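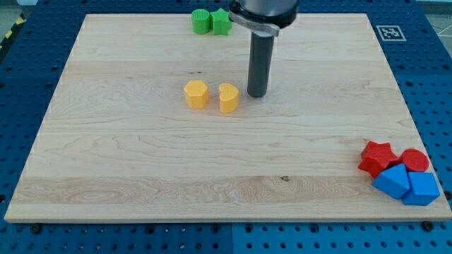
Work since the March report has gone mainly into the shape blocks for the Wunley sorting set, and the set is now close to the form we described in the original proposal. The two changes you asked for, a wider range of outlines and colours that can be told apart at a glance, have both been made. The star and cylinder are now in green and the hexagon and heart in yellow, and all of them stand upright on a plain maple board without a tray. The cylinder has a finely ribbed top, which was Begoña Herrero's suggestion after the first trial families asked for something to feel as well as look at.

Blocks

We have printed 866 blocks to date. Of these, 40 were rejected, nearly all of them hearts. The fault was in the notch, where the two lobes meet and the plastic tended to lift. Begoña redrew the notch with a slightly softer corner and the rejects have dropped off since. The star gave less trouble than we expected. Its points have been blunted a little so that they are comfortable in a small hand.

The matt finish is staying. We tried a gloss coating on one batch and the nursery staff at Skirnholm found the blocks slid about when children stacked them. Leaving the coating out also saves a day on each batch.

Boards

The maple boards come from Poduval and are glued up from narrow planks. We had asked for boards without knots, but the supplier charges more for these and the small knots make no difference to use. Doina Petkov agreed in the summer that we should accept them, provided they are sound and sanded flush. Any board with an open knot goes back.

We have 14 boards ready. The front edges still need a final rub down by hand and we are looking for a quicker way of doing this. Oiling will be done last.

Trials

The second round of trials took place at Skirnholm and at the Tivent family centre. Children were given the blocks and a board and left to do as they liked, then asked to put like with like. Most sorted by colour first. The older ones moved on to shape when an adult started them off. Several parents asked for a printed card showing a few starting games, and Doina is drafting one. We had not budgeted for this but the cost is small.

One point came up at both places. Younger children found the hexagon and the cylinder hard to tell apart by touch. Begoña is going to try a hexagon with sharper edges between the faces before we print any more of that shape.

Money

Spending on materials for the period was £1,139, which is within the amount agreed. The largest item was the maple. We are not asking for any change to the grant.

Next steps

The revised hexagon will be ready for you to look at by 27th October. The game card will follow, along with written comments from Tivent, which we are still waiting for. We would like a decision from you on storage bags, as the cotton ones quoted for in the proposal are no longer made in that size.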